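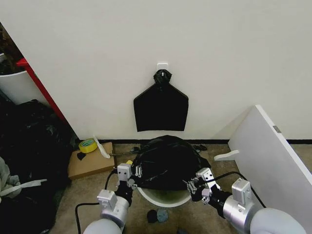 Liam Brennan has written planning software for two-armed robots for eight years, and he spends much of our talk arguing against his own field's press releases. He works on Lirkero, the planner sold by Custent, and I went to see him in November expecting a pitch. What I got was a long complaint about trash bags. With a gripper on either side of a black liner spread over a round white bin, the hard part, he says, is knowing where the plastic is. "It's shiny in one spot and flat black in the next. The depth data has holes in it. So the planner is working from a guess, and people call that perception."

I asked about the 100 percent figure on the company's slides. "That was 40 runs, same bin, same bag, same light," he said. "I asked them to take it down."

The newer version replans from each camera update, where the old one worked out the whole path up front. Brennan admits it fails less. He won't say it understands anything. "It closes the fingers where it thinks there's an edge. If there's a fold, it may grab the fold and report success. The log says done. Go look at the bag."

Sorcha Ó Néill, who builds the replay tools, is a little kinder. She thinks most of the bad runs come from the two arms keeping separate ideas of the same piece of plastic. "You fix the shared state first," she told me. "Then you can argue about learning."

Would he buy one for his own kitchen? Brennan took a while. "Ask me when it can tell me it missed."

Home | News | Interviews | Tools | About

1,109 shares | 8 comments

Related
Keane and the trouble with demo videos
Botonura opens its motion logs
Why your simulator likes you too much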